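Module 4: Handling soft materials
Handout for the Inon open day visit

These notes go with the afternoon visit to the Inon workshop in May. Read them before you come and bring a copy. You will need them for the written task at the end.

Background

Inon is a small robotics workshop run jointly by Novano, who build the arms, and Poduval, a laundry and linen hire firm. Once a year they open the doors to colleges and show whatever they are working on. This year it is cloth handling, under a project called Purkonent. The aim of Purkonent is to get one arm to pick up a flat piece of cloth, fold it and put it down again without a person stepping in.

Rigid parts are well understood. A metal bracket has the same shape before you lift it and after you lift it, so the robot can be told where the edges are and will find them there. Cloth has no fixed shape. It sags, creases and slides, and two pieces cut from the same roll will not lie the same way twice. Most of what you see at Inon comes back to this.

What you will see

The demonstration has two parts. In the first, the arm is guided by a person. The operator moves a hand controller and the arm follows, and the movements and camera views are stored. In the second part the arm works alone, using a program trained on those stored runs. The team have set a batch at 100 guided runs for each fold, and the full set for this year's work stands at 1502.

Watch the approach in both parts. The arm comes down over the cloth with the fingers open, and only then closes. Coming down too far presses the fingertips into the table. Stopping too high means they close on air. The table does not give, so the height matters more than it would with a thick towel.

Work is done on a plain surface with small pieces of woven cloth. The view you will be shown on the monitor comes from the camera on the gripper, which looks out between the two fingers. 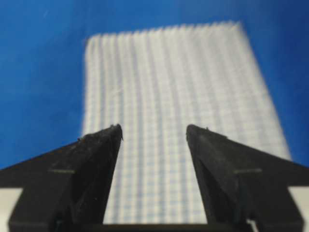
Why is a camera placed on the gripper when there is already one above the table?
The overhead camera gives the position of the whole cloth, but the arm blocks its view during the grasp. A camera on the gripper moves with the fingers and keeps the spot between them in view, so the two are used together.

Points to note from the gripper view

The fingers hide part of what they are about to pick up. On the monitor, the far edge of the checked cloth can be seen against the blue, but the near end cannot. Any program that relies on this view alone has to cope with missing edges.

Pattern is a mixed help. Stripes and checks show which way the cloth is lying. They also produce lines in the picture that are not edges, and a simple edge finder will pick these up as well. Plain cloth has the opposite problem.

Focus also varies across the view. The crosswise lines of the check are clear low down between the fingers and blur further up. Keep this in mind when you hear the team talk about how much of each picture the program can use.

Practical matters

Stay behind the yellow line while the arm is powered. Bags go on the hooks by the door. You may ask the operator questions between runs – please not during them. Groups of 4 will be taken up to the bench in turn, and the others can watch on the monitor.

Written task

Write 300 words on one difficulty in handling cloth that you noticed on the visit, and suggest a change to the gripper, the table or the camera that might ease it. Say what your change would make worse as well. A labelled sketch may be added and does not count towards the length. Hand it in at the start of the next seminar.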